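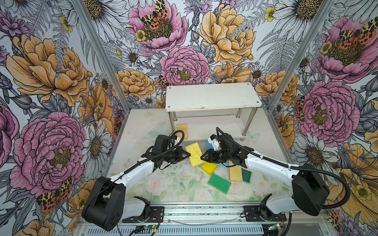
Sponges on the rose mat, with the two-tier shelf behind.

Keeping kitchen sponges in order on a small shelf

Posted by Zlata Kostiuk in August
42 shares · 2 comments

For a long time I kept all my sponges in one bag under the sink. When I needed a soft one for glasses, my hand always found the rough one for pans. Now they have a place on a small shelf with two levels, and the work takes me a few minutes in the evening.

What you need

A low shelf with two boards, a mat or an old tablecloth, and all the sponges of the house. Look also in the bathroom and near the bucket. My shelf is white, with metal legs, and I would choose a light colour again, as crumbs are easy to notice on it.

Step 1. Take everything out

Put the sponges on the mat in front of the shelf. Do not stack them. Yellow, blue, green and beige ones can lie mixed together for now, it is only important that you can reach each one.

Step 2. Check them one by one

Press each sponge and smell it. If it is torn, or if it has a bad smell after washing, throw it away. Sponges which are still wet must wait – leave them on their side near an open window until the next morning.

Step 3. Decide the jobs

I give one colour to one job. Yellow is for dishes, blue is for the bath, dark green is for the cooker. Beige I keep for shoes. A sponge with two layers, like green with yellow, I count by the colour of its bigger part. You can choose other colours, but write them on a paper inside the cupboard door, so the family will know.

Step 4. Fill the shelf

Start with the lower board, from the left end, and put there the yellow ones. The others go beside them, with a finger of space between. The top board I leave for new sponges and for the brush.

If a sponge falls behind the legs, move the shelf forward and do not pull the sponge through.

Step 5. Shake the mat

Shake it outside and wipe both boards with a dry cloth. I repeat all this every second month.

56 people saved this page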